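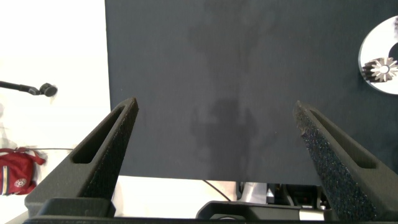 Dark cloth, good for keeping the light out.

My grandmother in Skirby went to bed at nine and slept like a stone, and for years I put it down to her heavy curtains (and perhaps the nightly sherry). She was 86 and never once complained of a bad night, while I was lying awake at three in the morning, going over the shopping.
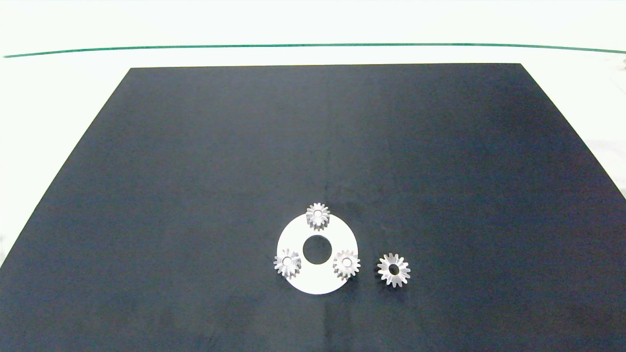
The case for a darker room

So in February I hung thick lining behind my own curtains, which took 13 hooks and a fair amount of muttering, and moved the clock out to the landing. It was lovely, like sleeping in a cupboard!

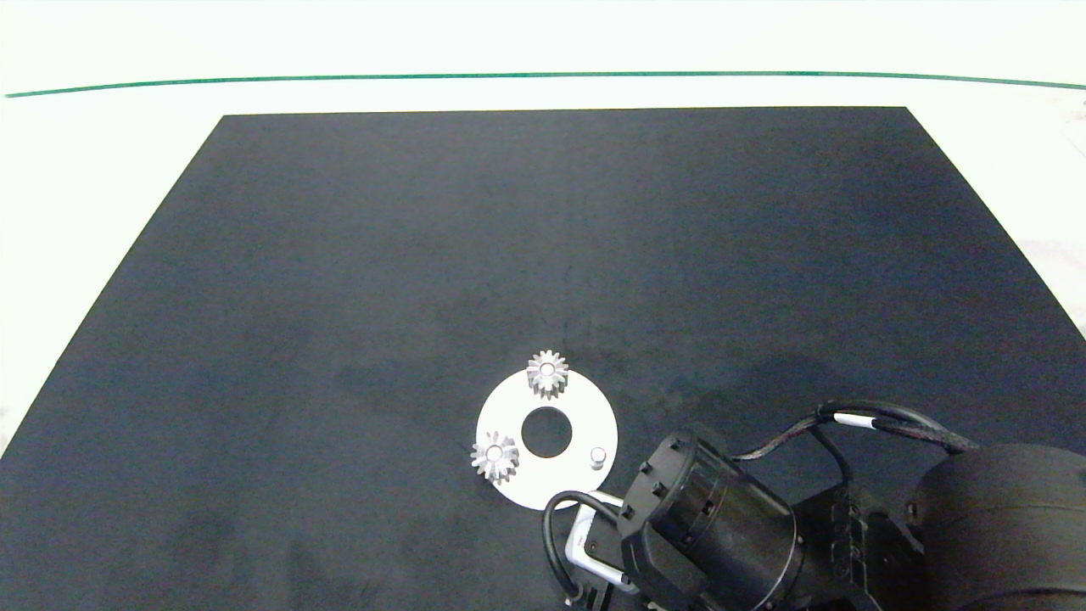
And the early mornings

Summer is harder, of course. The sun is up over Zitinham before five and the pigeons are up with it, so I've learnt to make a pot of tea, go back to bed with a book and not mind too much.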